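3.2 Where people put the bread

I went into this part of the study thinking kitchen layout would explain most of how households store bread, and I was only partly right (my own loaf lives on top of the fridge, so I should have known better!). We sent the storage diary to 114 households in Aklow and got 98 back, mostly in August, when the weather is at its most annoying for this sort of thing. Stone benchtops came up again and again in the comments, usually as the favourite spot for a cooling loaf. 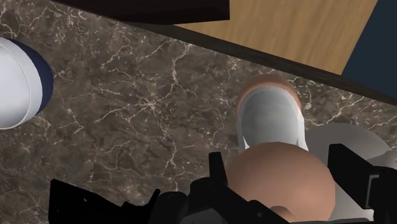
The Pagano households were the keenest diary keepers by a mile, and they gave us 341 usable entries between them. Plenty of people moved their loaf two or three times a day, from bench to cupboard and back to the bench, and I hadn't left a column for that. I ended up coding every move by hand, colour by colour, over a lot of tea.

Figure 4. Marble benchtop with fine white veining and a darker side panel.

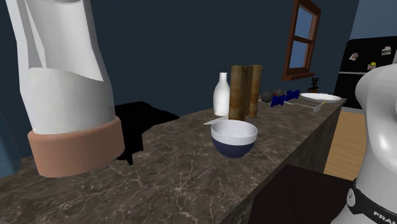
Does keeping bread in the fridge make it last longer?

It slows the mould down, but the crumb goes firm faster than it does at room temperature, so most of our households who tried it were toasting the loaf by day two. Of the fridge keepers, 37 told us they'd freeze slices next time, and I've treated them as a separate group in the next section.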